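Flestbridge Robotics Workshop
Equipment Planning Meeting: Minutes

Held in the upstairs meeting room, Flestbridge, September. Start 2 pm.

Present: Muchen Xia (chair), workshop lead, purchasing officer, electrical technician, safety adviser, two operators from the day team.
Apologies: stores manager.

1. Minutes of the last meeting

Agreed as correct, with one change. Item 4 should read "two quotes received", not "three quotes received". The third supplier declined to quote.

2. Matters arising

The purchasing officer has closed the old account with Skulcombe Supplies and opened a new one under the workshop's own cost code. Orders no longer need to go through the main office unless they are over the approval limit.

The spare set of gripper fingers ordered before the summer is still outstanding. Purchasing officer to chase.

The electrical technician has finished the socket survey. The wall circuit on the window side can take one more two-arm table. A second new table would need its own supply, and the landlord would have to agree to the work. Muchen Xia asked for the survey to be circulated before the next meeting.

3. Present equipment and what it needs

The workshop lead went through the state of the two-arm tables. The arms themselves are sound and no replacement is proposed this year. Spending should go on the parts that wear or get in the way: finger pads, bins, table boards and cabling.

Cabling took up most of this item. The operators would like as little as possible to cross the near side of the table, where they stand to change the objects over. The technician suggested a covered tray below the near edge and longer leads to the back. Skulcombe have priced the tray at 300 pounds for the whole workshop, fitted. The meeting thought this fair.

It was noted that table boards mark with use. The workshop lead would keep the same brown matt finish when boards are replaced, as the operators are used to it and a shiny board gives trouble with reflections. The safety adviser had no objection. Boards to be bought singly and changed when needed. 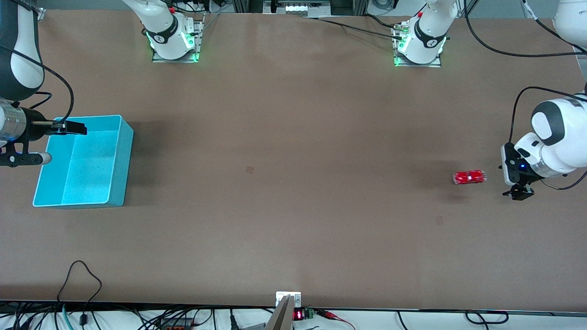

Can the new table be paid for out of this year's budget?

The table and its two arms can, provided the order is placed before the year end, but the spares kit would have to wait for next year's money.

The purchasing officer added that the spares kit could be ordered separately at the same price, and that splitting the order would not affect the warranty on the arms. The workshop lead was content to run the new table without its own spares for a short time, borrowing from the existing stock if a part failed.

4. Quotes for the additional table

Two quotes were considered, from Liang Automation and Otham Handling.

Liang: arms, grippers, mounting plates and controllers, delivered and set up. Delivery in 18 weeks. Training for two operators included. Warranty two years, parts and labour.

Otham: the same class of arm, slightly cheaper. Delivery in 7 weeks. Set-up charged by the day. Warranty one year, with a second year available at extra cost.

The workshop lead preferred Liang. The grippers would be the same as those already in use, so fingers and pads could be shared between tables. With Otham a second stock of spares would be needed, and the saving on the arms would soon be used up.

The operators asked whether the quicker delivery mattered. Muchen Xia said the autumn sorting work could be covered on the present tables if the evening slot was kept open. After that there would be more work than the tables could take.

One operator asked for a demonstration of the Otham gripper before it was ruled out, having used one at a previous job and found it good with small, smooth objects. The workshop lead agreed that this was reasonable. Otham have a demonstration unit and will bring it to site without charge.

The technician asked both firms to confirm the length of the arm cables and where the connectors sit. Neither quote gives this, and it affects where the table can stand.

Decision: Liang preferred in principle. No order to be placed until the Otham demonstration has taken place and both firms have replied on cables.

5. Bins and test objects

Plastic bins have been bought in small numbers from whichever shop had them. The operators reported that the sizes no longer match, and a table set up with one bin has to be adjusted when another is used. Agreed to buy one size only from now on and to keep a box of them in stores.

Test objects to remain a petty cash item. The list of objects in use should be kept up to date by whoever adds to it. A copy hangs by the door and is out of date.

6. Safety

The safety adviser asked that the emergency stop for any new table be reachable from both sides, and that this be written into the order. Agreed.

The risk assessment will need to be redone once the position of the table is fixed. The adviser needs the floor plan at least a fortnight before delivery.

7. Any other business

The evening team have asked for a second stool. Approved.

The blind on the window side is stuck half open. Reported to the landlord.

Actions

Purchasing officer: chase gripper fingers; order cable tray from Skulcombe; arrange Otham demonstration.
Technician: circulate socket survey; write to Liang and Otham about cables.
Workshop lead: choose bin size; update object list.
Safety adviser: supply wording on emergency stops.
Muchen Xia: confirm with finance the last date for orders.

Next meeting to be called once the demonstration has been held. Meeting closed at 3.40 pm.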